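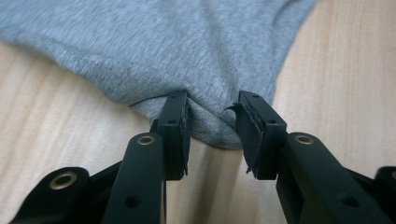 Why Does a Braid Hold Together? My Fiber Arts Project Report

I picked cord for my project since I've been making bracelets forever and had never once asked why they work. A loose bundle of cotton thread frays if you so much as look at it, but braid three strands and it survives months of showers and backpack straps. So I wanted to know what the crossing does!

I made 146 short test cords out of cotton thread I already had, plus a spool of Stirari and one of Amaral that I bought in October. Half were braided and the rest were just twisted. Then I rubbed each one back and forth over the same strip of sandpaper until the first strand broke, and wrote down the number of strokes (my notebook is a mess, sorry).

The best braid lasted 532 strokes. The best twist gave up at 376. I'd expected a bigger gap, to be fair, and a few of the twists beat the worst braids by a lot. My early braids were lumpy, and the lumps wore through first.
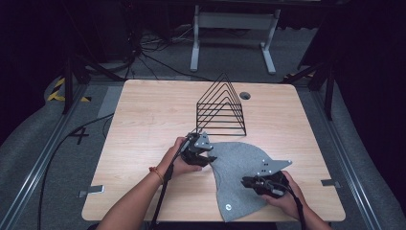

Tightness matters more than I thought. When I pulled hard on every crossing, the cord came out stiff and the outside threads took all the rubbing. Medium tension did best, and it feels nicer to wear too. A thin cord like the orange-brown bracelet on the left wrist is the size I'd try next, because most of mine were pretty chunky and I don't know if the results carry over.

If I did this again I'd use one brand of thread the whole way through and practice braiding before I started testing. I also want to try wet cords. My full stroke table is at the back, after the sandpaper notes.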